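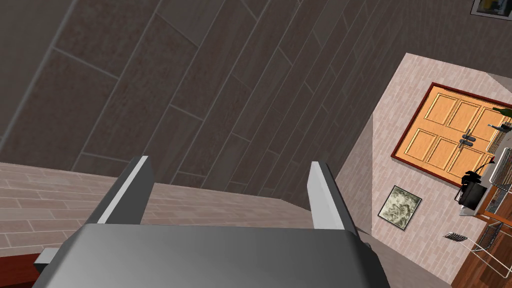 *Render: Wulan Oei / Linotby*

I've carried a cheap phone for two years now, and I keep catching myself telling strangers on the bus how good it is! Mine is the Josumico 5, bought refurbished one Saturday in April, and it still gets through a full day of maps, podcasts and my sister's endless voice messages with battery to spare.

The big launches are fun to watch (I'll be up early for the next one, coffee in hand), but the phones I love talking about are the ones at the bottom of the price list. They have headphone jacks! They have card slots! The Gisano my dad uses has a back cover he can pop off with a thumbnail, and he's on his second battery.

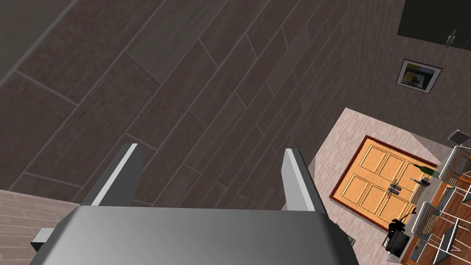
## Give them longer updates

My one real gripe is software. Mine got its last security patch after 18 months, and the hardware had plenty of life left in it. Kirsty Naylor argued on her blog that every budget phone should get five years of patches, and I'm with her all the way. I'd happily pay a little more up front for that. Put the number on the box, in big type, right next to the megapixels.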